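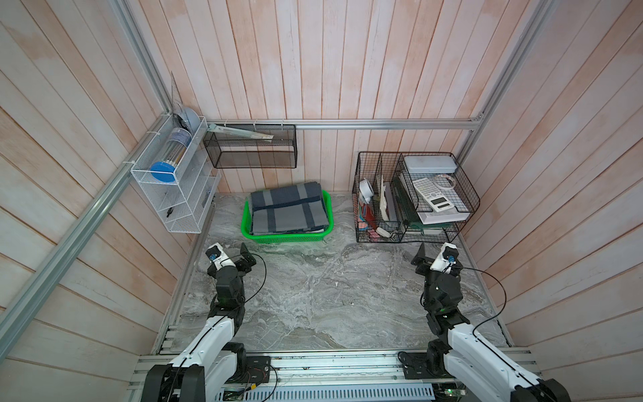 Flornthorpe, visit of 26/04/2025

I went to Flornthorpe for the spring open day at Kwan, mainly to see two-finger grippers side by side before we order for our own shop. We pack school and office supplies into kits, and I have read enough data sheets. What I wanted was a few hours next to a working cell with somebody who would let me change things.

Kwan is on the second floor of an old printing works. Parking is behind the building and the elevator is slow. Registration was quick, with 24 visitors split into groups, and mine had 7 people in it, most of them from small packing firms like ours.

The first stop was the controller bench, which I'll pass over. It was a slide talk with a cabinet next to it. The second stop was the two-arm cell, and I stayed there for most of the day.

The cell was run by Vojtěch Kolář, who set it up in February. Both arms sit on the same base rail at the front, each with a camera at the wrist, and the goods are kept in baskets and wire organizers around the back and sides. The stock was close to what we handle: folded cloth, a calculator, sticky notes, a roll of tape, folders, a pencil case. Kolář said he changes the layout whenever the arms get too good at it.

Two sets of fingers were on offer. One was the standard Lusard pair, hard with a thin rubber face. The other was from Pernelitz, softer and a bit wider at the tip. He had a tray of both and swapped them between runs with a hex key. A swap took two screws per finger and then a short recalibration, during which he answered questions.

Cloth first. With the Lusard fingers the arm got hold of the top fold and lifted it, but twice it took the second layer along too. The Pernelitz fingers were slower to close and picked up one layer each time I watched. Lowering the closing force on the Lusard pair helped, and after that I could not see much between them.

The calculator went the other way. Lifting it off a low wire shelf means getting a finger in beside it, and the wider tips caught on the wire. Kolář tried a steeper approach angle, which cleared the wire but put the wrist close to the shelf above. The narrow tips did it without any change. If your shelves are tight, measure the gap before you buy anything.

Sticky notes were poor with both. The pad bends when it is squeezed from the sides, and a couple of times it turned in the grip. Kolář's advice was to pick pads up by the short edges and keep them away from the basket wall.

On cameras, I asked whether the wrist view was enough by itself. He said it is fine for the last stretch of a pick and not much use before that - the fingers block part of the view as they close in - so he also keeps a fixed one looking over the whole workspace. He ran a pick with the fixed view turned off. The arm found the basket but hesitated at the rim and had to be stopped.

Watch the cables. The one at each wrist needs a good loop of slack for the joint to turn, and the loop needs room of its own. We had not allowed for that in our drawing.

Wear was the other question I had brought. Kolář changes the rubber faces on the Lusard fingers after 500 picks when he is running cardboard, and goes longer with cloth. He had no number yet for the Pernelitz set and did not want to guess.

Lunch was sandwiches in the corridor. The afternoon session on conveyor tracking was full, so I went back to the cell and ran the tape roll with both sets. No trouble with either.

We will order one Lusard set now and ask Pernelitz whether they make a narrower tip. Kwan holds the next open day in the fall, and registration is through the front office.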